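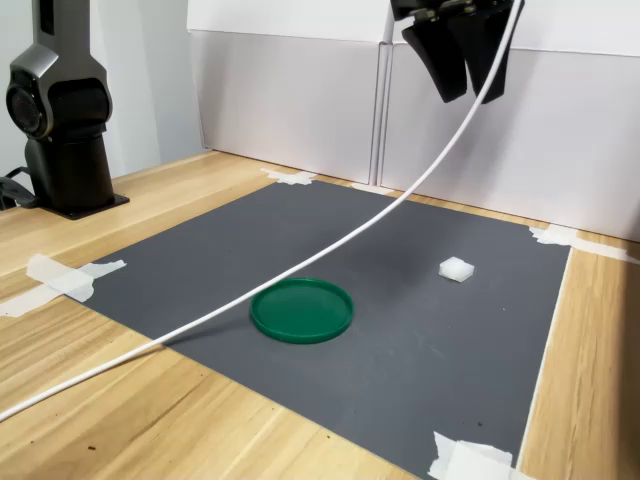 La cuarta butaca

A Mei-kuen Choi le habían prometido que la promoción de la película duraría una semana, y llevaba ya casi un mes durmiendo en hoteles donde el jabón olía siempre a lo mismo, contestando a las mismas preguntas en salones con moqueta y diciendo, con una sonrisa que a esas alturas se le ponía sola, que el rodaje había sido como una familia. Lo decía con cariño, no vayan a creer, y algo de verdad tenía (una familia de esas que se gritan por el mando de la tele), pero de tanto repetirlo la frase se le había quedado como una moneda vieja, sin cara ni cruz.

La última parada era Nonden, un pueblo con una calle larga, un río que en marzo bajaba crecido y un cine, el Stendalex, que abría los viernes y los sábados y también los miércoles si Wondimu Chala se encontraba con ánimo. Wondimu vendía las entradas, barría el vestíbulo, ponía la película y después, si había sido buena, se quedaba en la puerta para despedir a la gente uno por uno, como los curas de antes. Si había sido mala se quedaba arriba, en la cabina, ordenando latas que ya estaban ordenadas.

—Es un cine pequeño —le había advertido Cheng-en Kong, el de la distribuidora, en el tren—. Lo puso el director en el contrato, que aquí vio su primera película. Te haces la foto, dices dos palabras y a las diez estamos cenando.

Mei-kuen asintió y miró por la ventanilla. No le había contado a Cheng-en que ella también era de por allí, de Tse, la estación anterior, por la que el tren acababa de pasar sin detenerse. Le habría dado para una nota de prensa preciosa y precisamente por eso se lo había callado.

Su madre la llevaba al Stendalex los domingos de invierno. Salían después de comer, con el abrigo bueno, y hacían el camino andando por la orilla para ahorrarse el autobús y gastarlo en castañas. Se sentaban siempre en la tercera fila, la niña en la butaca del pasillo, la madre a su lado, y al otro lado de la madre una plaza que procuraban dejar libre para los abrigos. Pero la que Mei-kuen recordaba mejor era la siguiente, la cuarta, porque en la cuarta se sentaba una señora que hablaba con la pantalla. No hablaba fuerte, eso no. Decía «cuidado, hija» cuando alguien abría una puerta que no debía, y «ay, déjalo» cuando la protagonista se enamoraba del guapo, y una vez, en una de barcos, se pasó los últimos diez minutos murmurando «ya llegas, ya llegas, ya casi llegas», y cuando el marinero por fin puso el pie en tierra se echó a llorar con tanto alivio que la madre de Mei-kuen le pasó el pañuelo y la mitad de las castañas.

Muchos años después, cuando en la escuela de interpretación le preguntaron para quién actuaba, Mei-kuen contestó algo muy serio sobre el teatro y la memoria. La profesora se quedó contenta. La respuesta buena era la señora de la cuarta butaca, que le importaba más que ningún crítico, y para la que había hecho cada papel desde entonces, incluso el anuncio de sopa.

Wondimu los esperaba en la puerta con una chaqueta de pana y un ramo de mimosas envuelto en papel de periódico. Había puesto el título en la marquesina, EL INVIERNO DE WEVISIER, y como le faltaba una letra había colocado una ene tumbada que hacía de zeta, aunque el título no llevaba ninguna zeta, y luego la había quitado, y luego, según explicó muy apurado mientras les sujetaba la puerta, había tenido que bajar otra vez a por la escalera porque con los nervios se había llevado también la uve.

—Se lee perfectamente —dijo Mei-kuen.

—¿Verdad que sí? —dijo él, y se le notó que llevaba toda la tarde esperando oírlo.

El vestíbulo era más pequeño que el de su recuerdo y olía mejor. Siu-ming Wei, la chica del periódico comarcal, le hizo la entrevista junto al mostrador de los caramelos. Traía las preguntas en una libreta y las manos heladas. Le preguntó por el rodaje, y Mei-kuen abrió la boca para decir lo de la familia, y no le salió.

—Pasé mucho frío —dijo en cambio—. Y me enfadé con todo el mundo, con el director dos veces. Hay una escena en una cocina que repetimos una noche entera y yo sigo pensando que la buena era la primera, la que no está. ¿Tú has visto alguna película aquí?

—Todas —dijo Siu-ming, y se puso colorada—. Me traía mi abuela. Bueno, la traía yo a ella, al final. Había que sentarse lejos porque hablaba.

Cheng-en hizo una seña con el reloj. Mei-kuen no lo vio, o hizo como que no lo veía, que en eso las actrices tienen mucho oficio.

—¿Cómo que hablaba?

—Con los de la película. Les daba consejos. A mí me daba una vergüenza horrible, me iba dos filas más atrás y hacía como que no la conocía. —Siu-ming cerró la libreta con el bolígrafo dentro—. Se llamaba Chia-jung Lau. Aquí se acuerda todo el mundo, pregúntele a Wondimu. Cuando murió, él estuvo una temporada sin vender la cuarta.

Desde la taquilla, Wondimu dijo que había sido una temporada muy corta y que, en cualquier caso, la butaca tenía un muelle suelto. Después se sonó con un pañuelo enorme y anunció que empezaban, que la gente ya estaba sentada y que en la calefacción no se podía confiar pasadas las nueve.

Mei-kuen dijo sus dos palabras delante de la pantalla, que fueron bastantes más de dos. Contó lo de Tse, el camino por el río, las castañas. Cheng-en, al fondo, buscaba por todos los bolsillos algo con que apuntar. Y cuando se apagó la luz, en lugar de salir por la puerta lateral hacia la cena, bajó a tientas por el pasillo, se metió en la tercera fila pidiendo perdón a unas rodillas y se sentó en la cuarta. El muelle, efectivamente, estaba suelto.

Nunca había aguantado verse. En los estrenos miraba el techo o se miraba los zapatos. Aquella noche se vio entrar en la cocina con el abrigo mojado, la vio dudar, vio la carta encima de la mesa, y antes de que se le ocurriera taparse la boca ya lo había dicho, bajito:

—Cuidado, hija.

Alguien se rio con suavidad en la oscuridad. Notó que la butaca de al lado, la de los abrigos, bajaba con un quejido, y que Siu-ming Wei se acomodaba en ella y le ponía en la mano un cucurucho de papel todavía caliente.

—Que no la abra —susurró la chica, mirando la pantalla.

—Ya se lo estoy diciendo —contestó Mei-kuen—, pero no hace caso.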